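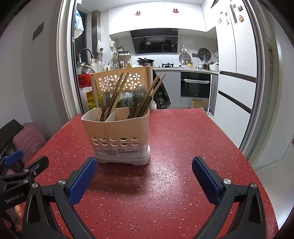
Hand-held gripper above a red countertop, with a two-compartment utensil caddy behind it.

**Utensil sorting** is a household task used in gathering examples for robot learning systems. A person holding one or two grippers moves spoons, chopsticks and similar items between a work surface and a container while the motion is recorded. The recordings, called demonstrations, are then used to train a policy, a program that is expected to do the same thing with no person attached.

The task is popular for its low cost. Most kitchens already own the equipment, and a dropped spoon can be used again.

## Procedure

An episode starts from a caddy of utensils or from utensils spread on the surface. In the Mamani protocol, written by Genalyn Saludo, the starting layout must change every time. Collectors, being human, tend to drift toward tidy rows, and the protocol spends two pages discouraging them.

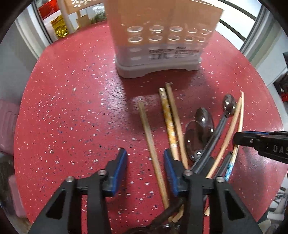
Sang-wook Jang has objected that two pages is too few, and that a layout made messy on purpose is still recognizably the work of someone trying to be messy. The protocol's second version added a shuffled deck of layout cards. Collectors were reported to have favorites.

## Difficulties

Thin objects are the main trouble. A chopstick offers little to hold and rolls when nudged, and a polished spoon gives a camera a small, bent picture of the room in place of a surface. Handles that lie together pose a further question: whether the collector meant to pick up one item or two. Labels are supposed to settle this. In the Gillimar set, which holds 1107 episodes, they were written the following morning, and a fair number say "spoon(s)."
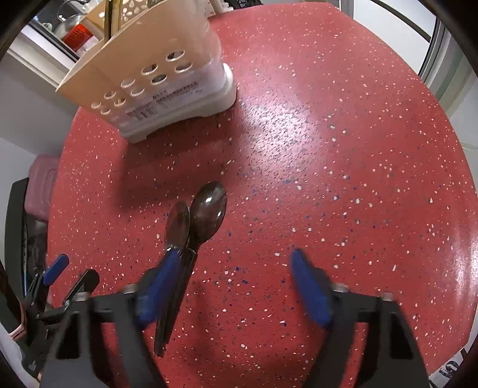 Two overlapping metal spoons, with the left finger pad over their handles.

Opinion is divided on mistakes. The Zedlow guidelines throw out any episode containing a slip. Ivon keeps them, on the grounds that a system shown only perfect grasps has no idea what to do after its first bad one. Its set of 1822 episodes includes 80 marked "recovery," a generous word for chasing a chopstick across a counter.

## Orientation

Placing is usually harder to demonstrate than picking. A utensil gripped by the handle must be turned and lowered past whatever the holder already contains, and the gripper itself may hide the opening. Some protocols specify bowl up and some handle up. A few leave it to the collector, and so record a household argument in machine-readable form. 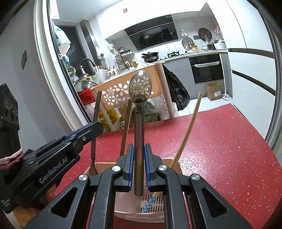 Perforated plastic spoon held upright by its handle above a utensil holder.

## See also

- Imitation learning
- Bimanual manipulation
- Dishwasher loading (disputed)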